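Ticket 464
Site: Cutcombe, main hall
Opened by: Waldemar Bielecka
Assigned to: Damian Jakubowski
Opened: 12 February 2019
Priority: High (set by requester, as are all of them)
Subject: Wi-Fi dies in the hall after lunch, every day, fine everywhere else

Waldemar wrote:
Wireless in the hall drops in the afternoon. Laptops say they are connected and then load nothing. The office upstairs is perfect, so please do not ask me to restart my laptop. I restarted my laptop. Pictures attached. 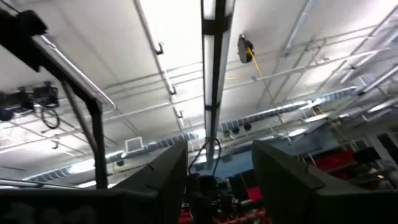
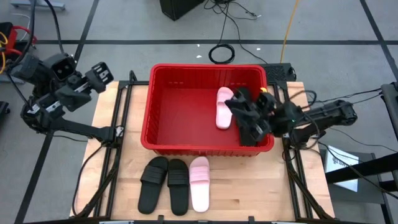
The first one looks up at the hall ceiling, the second is the table with the red basket.

Environment
Claltel line into the cabinet in room 208. Skesetar controller, same room, same shelf. Access points in the hall and the upstairs office, all on the same firmware. Print server is called Cuervo and is older than the carpet.

Log

Damian, first note
Checked the line with Claltel. Their test is clean. They also offered us a faster package, twice. Controller shows every hall access point up and happy through the whole outage, so the radios are not dropping. Clients stay associated. They just don't get anywhere.

Waldemar
This matches what I said in different words.

Damian
It does. Could you run a ping to the gateway the next time it happens, and then one to Cuervo? Copy and paste the output, please. Last time I got it read to me over the phone.

Waldemar
Gateway: request timed out. Cuervo: replies. I can print but not look up what I am printing.

Damian, second note
That is more useful than you'd think. If Cuervo answers and the gateway doesn't, the wireless is doing its job and something is wrong with the gateway address, or with what is answering for it. Please run arp -a in a command window while it's broken, and again while it's working.

Waldemar
Done, both attached as text. The long number next to the gateway is different in the two files. I assume that is bad.

Damian, third note
That is bad. Two devices are claiming to be the gateway. The Claltel router is one. The other turns up after lunch and leaves around the time everybody goes home, which gives it better hours than I have. The upstairs office is on its own VLAN and never hears it, hence perfect.

Pulled the switch table for the second address. It comes in on port 3 of the hall switch. What is plugged into port 3?

Waldemar
A cable.

Damian
And at the other end of the cable?

Waldemar
It goes under the floor plate and comes out in the kitchen, behind the fridge. There is a small white travel router on top of the microwave. It has a sticker saying DO NOT UNPLUG. It shares a power strip with the radio, and the strip gets switched on at lunch.

Damian, fourth note
Please unplug it.

Waldemar
The sticker is quite firm.

Damian
I wrote the sticker. That was January, for the temporary guest network while the Skesetar box was being replaced. I had it down as removed. Its default address is the same as our gateway's, and I never changed it, because it was only going to be there until the Friday.

Waldemar
I have unplugged it and am keeping the sticker.

Fix
Travel router removed. Port 3 disabled on the hall switch until somebody asks for it. ARP cache cleared on the laptops that were still confused. DHCP snooping switched on for the hall VLAN, which I should have done with the controller swap. It won't catch a device with a copied static address, so I've added an ARP inspection rule as well.

Follow-up, next day
Waldemar: Worked all afternoon. The kitchen radio also sounds better, though I won't swear to that one.
Damian: Leaving the ticket open until Friday, then closing. Changing priority to Normal.
Waldemar: Changing it back to High.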